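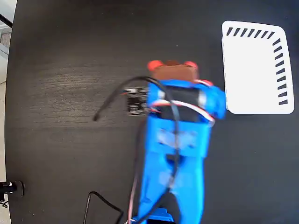 Blue arm with the brown block in its grip.

January, started 9:40 a.m.

Fullura, reel 3, second pass on the scanner. Leader replaced with new stock, old leader bagged and put in the can. Cleaned by hand first because the Stamex rollers leave a line on anything this shrunken. Shrinkage measured again at the head and it matches what Glykeria wrote down in the fall, so I left the gate setting alone.

Scan stopped at frame 243 of the dinner scene. Splice lifted. Re-taped it, backed up to the title card and ran it again at half speed. Went through fine. There is a second bad splice right after the husband gets up from the table, and that one is a real cut: the line about the neighbor's car is gone from the picture but still on the track. Hicham thinks the Salian print has the missing piece. He is going to ask Geeta which can it's in.

Sound: hum under the whole reel. Not the reader, it was there on the other machine too. Leave it for Karthikeyan.

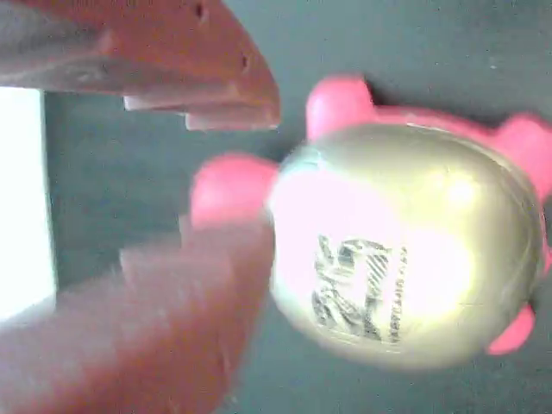 The color on the last third is the main problem. The dye has faded and the night scene in the garden, which ought to be the scariest part of the film, comes up milky with no black in it at all. Pulling the low end down helps the sky but turns the wife's face to mud. What we have now is still hazy, and I would like to get well past that before anyone sees it. Tried a curve on green only and kept it as version 2. Better on skin, worse on the hedge.

Amnuay watched version 2 on the big monitor and says the garden is still too bright compared with the kitchen. Agreed.

Left to do:
Grade the garden again, starting from the flat scan.
Check the Salian print for the car line.
Return the Bollerach cans, all but 115, which has vinegar smell and should stay in the cold room by itself.

Stopped at 5:15. Reel is tails out on the bench rack.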